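The Good Silver and Other Lies

By Rhea Rivera
Jun 5, 2025

My grandmother owned a set of silver that she used twice, both times for people she disliked. The rest of us ate with forks whose tines had opinions. When she died, the silver went to my aunt in Zesdale, who keeps it in a cabinet and visits it.

I thought of that cabinet on the bus to Skernulbridge, a town that once made cutlery for half the hotels on the coast and now makes mostly sandwiches for people asking about the cutlery. At its peak the Bíró works employed 2000 people. Today it employs 6, and one of them is the phone.

Dénes Illés, who runs what is left, has eaten soup with the same spoon since he was nine. He brought it to lunch in his jacket pocket. "People save the nice things for a better class of evening," he told me, stirring. "Then they get old and the evening has not come."

He would say that, of course. He sells spoons. But I went home and counted what I was saving: a tablecloth, two candles shaped like pears, a bottle of something from Skernano that had probably become vinegar out of spite.

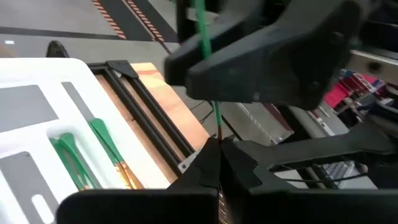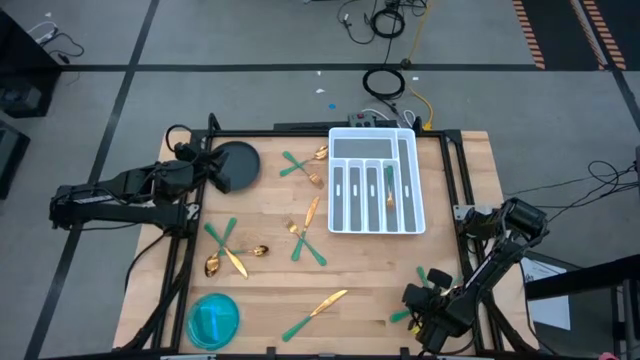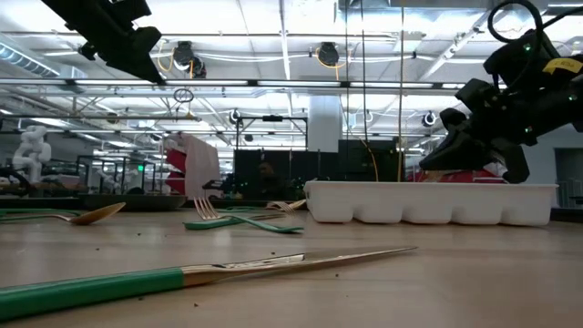
Green handles and gold, for a table that isn't waiting for company.

What a Fork Is For

The formal place setting was always a kind of entrance exam. You worked from the outside in and hoped the person across from you wasn't bluffing too. Illés has a Bíró catalog listing a separate fork for sardines, which strikes me as a lot of ceremony for something that comes in a can.

His customers now want fewer pieces and brighter ones. They buy four place settings and wash them after dinner. A few still ask whether the set will hold its value, and he tells them to try selling a used fork.

I bought one spoon. It lives in the drawer with the bent ones, and I had cereal with it this morning, standing up.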